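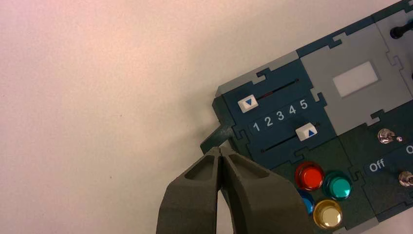 Saltmont repair scheme to stay open until July

Residents of Saltmont will be able to have small household appliances mended at no charge for another few months, after the town council agreed to extend its repair scheme.

The scheme, run from the old library in Poninside Road, had been due to close on 29th January. It has taken in 3,863 items since it opened, most of them kettles, toasters and radios.

Glenys Bowen, who manages the service, said demand had grown faster than expected. "We started with 2 benches and a box of fuses," she said. "Now people are waiting 17 days for a slot, and we would like to bring that down."

The council will pay for rent and spare parts until the end of July. Grastura, a local electrical wholesaler, is supplying cable and plugs at cost.

Daichi Uchida, who repairs audio equipment at the centre, said older items were often easier to fix. "If it has screws, I can usually get in - if it is glued shut, it takes much longer," he said.

Items must weigh less than 20 kg. Microwave ovens are not accepted. Bookings can be made by phone or at the front desk.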